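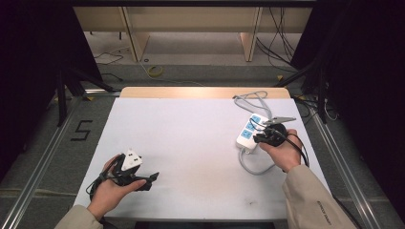

Weiße Steckdosenleiste auf einer Tischfläche, darüber zwei handgeführte Greifer. Foto: Fanda

Fanda öffnet Betriebsrentenplan Pledine für Teilauszahlungen

Cladcombe, 13. Juli 2023 – Die Versorgungseinrichtung Fanda ändert die Leistungsbedingungen ihres beitragsorientierten Betriebsrentenplans Pledine. Versicherte der angeschlossenen Unternehmen können ihr Versorgungsguthaben bei Rentenbeginn künftig auf drei Wegen abrufen: als lebenslange Monatsrente, als Ratenzahlung über fünf Jahre oder als Kombination aus Teilkapital und gekürzter Rente. Bislang war ausschließlich die lebenslange Rente vorgesehen. Die geänderten Bedingungen gelten für alle Leistungsfälle mit Rentenbeginn ab dem kommenden Februar.

Anspruchsvoraussetzungen

Das Wahlrecht steht Versicherten zu, deren Anwartschaft unverfallbar ist und die zum Zeitpunkt des Antrags noch keine laufende Leistung aus dem Plan beziehen. Der Antrag auf Ratenzahlung oder Teilkapital ist schriftlich oder über das Versichertenportal zu stellen und muss vor der ersten Rentenzahlung bei Fanda eingegangen sein. Geht kein Antrag ein, wird das gesamte Guthaben wie bisher verrentet. Eine nachträgliche Umwandlung einer bereits laufenden Rente ist ausgeschlossen.

Bei der Kombination wird das Teilkapital in einer Summe ausgezahlt und der verbleibende Betrag nach den zum Rentenbeginn gültigen Rechnungsgrundlagen verrentet. Die Restrente muss mindestens 200 Euro im Monat betragen. Wird dieser Wert unterschritten, reduziert Fanda das Teilkapital so weit, bis die Mindestrente erreicht ist. Liegt bereits die volle Rente unter dem Mindestbetrag, entfällt die Kombination; die beiden übrigen Auszahlungsformen bleiben wählbar.

Hinterbliebenenleistungen

Versterben Versicherte während der Ratenphase, gehen die ausstehenden Raten an die bezugsberechtigten Hinterbliebenen über. Die Auszahlung erfolgt zu den ursprünglich vereinbarten Terminen; eine Abfindung in einer Summe ist auf Antrag möglich. Bei der Kombination bemisst sich die Hinterbliebenenrente nach der gekürzten Altersrente. Das ausgezahlte Teilkapital bleibt bei der Berechnung außer Betracht. 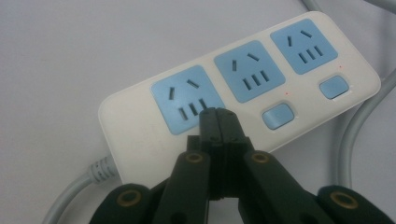
Bei Rotich heißt es dazu, die Frage nach einer Teilauszahlung sei in den Rentengesprächen der Belegschaft regelmäßig gestellt worden, und man habe sie bisher verneinen müssen. Das Unternehmen werde die geänderten Bedingungen ohne Abweichungen übernehmen und die Versorgungsordnung entsprechend anpassen. Wünschenswert bleibe eine kürzere Bearbeitungszeit bei Anträgen mit ausländischer Bankverbindung.

Umstellung in der Verwaltung

Dem Plan Pledine sind derzeit rund 300 Arbeitgeber angeschlossen. Sie erhalten die Neufassung der Leistungsbedingungen zusammen mit einem Muster für den Nachtrag zur Versorgungsordnung. Der Nachtrag ist vom Arbeitgeber zu unterzeichnen und an die Vertragsabteilung in Cladcombe zurückzusenden. Solange er nicht vorliegt, gelten für die Versicherten des betreffenden Unternehmens die bisherigen Bedingungen fort.

Die Meldewege für Beiträge, Entgeltänderungen und Austritte bleiben unverändert. Im Datensatz für den Leistungsfall kommt ein Feld für die gewählte Auszahlungsform hinzu. Arbeitgeber, die ihre Meldungen aus einem eigenen Abrechnungssystem übertragen, können das Feld leer lassen;

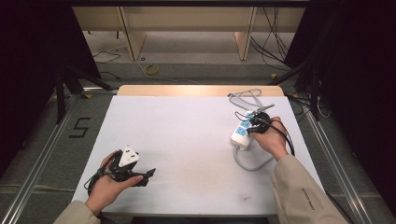
in diesem Fall übernimmt Fanda die Angabe aus dem Antrag der versicherten Person. Eine Beschreibung des erweiterten Datensatzes ist im Arbeitgeberbereich des Portals hinterlegt.

Information der Versicherten

Versicherte erhalten 18 Monate vor der vertraglichen Altersgrenze eine Vergleichsrechnung. Sie weist für jede Auszahlungsform den voraussichtlichen Bruttobetrag und die Hinterbliebenenleistung aus. Steuern und Sozialabgaben sind darin nicht berücksichtigt, weil sie von den persönlichen Verhältnissen abhängen. Wer die Altersgrenze früher erreicht oder einen vorzeitigen Rentenbeginn plant, kann die Berechnung formlos anfordern.

Die jährliche Standmitteilung wird um einen Hinweis auf das Wahlrecht ergänzt. An Beitragshöhe, Verzinsung und Überschussbeteiligung ändert sich durch die Neufassung nichts.

Über Fanda

Fanda mit Sitz in Cladcombe verwaltet betriebliche Versorgungspläne für mittelständische Arbeitgeber. Das Leistungsangebot umfasst arbeitgeberfinanzierte Zusagen und Entgeltumwandlung sowie die Abwicklung laufender Renten.

Pressekontakt
Fanda, Unternehmenskommunikation, Cladcombe
Abdruck honorarfrei, Belegexemplar erbeten.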